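3.2 Os objetos pequenos e o lugar onde pousam

Ao começarmos este estudo sobre a arrumação de bancadas, pensávamos sobretudo nos armários e nas prateleiras, e só aos poucos – com alguma teimosia de Hyun-seo Ji, que insistiu neste ponto desde a primeira reunião – demos aos tabuleiros a atenção que mereciam.

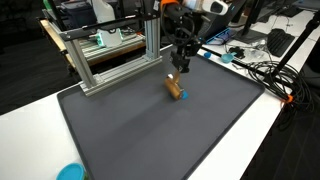 Figura 3. Objeto cilíndrico castanho-dourado, com tampa azul, sobre tabuleiro cinzento-escuro.

Quem trabalha a uma bancada conhece bem o incómodo das coisas redondas, que rolam ao menor toque e acabam quase sempre no chão. Um rebordo elevado, como o do tabuleiro da Figura 3, oferece-lhes um limite modesto mas muito bem-vindo, e foi com gosto que ouvimos os participantes de Custdale falar desse pormenor com verdadeiro carinho. Das 47 pessoas entrevistadas, 19 disseram preferir um tabuleiro largo a uma gaveta para aquilo que usam todos os dias.

Também a cor pesa na escolha. Um fundo escuro e baço deixa sobressair uma tampa azul viva, e vários entrevistados contaram-nos que procuram primeiro a tampa e só depois o resto do objeto – hábito que já tínhamos encontrado, em abril, nas oficinas de Ondilow. Voltaremos a este assunto na secção 4, a propósito das etiquetas.

Partilhas: 80
Comentários: 2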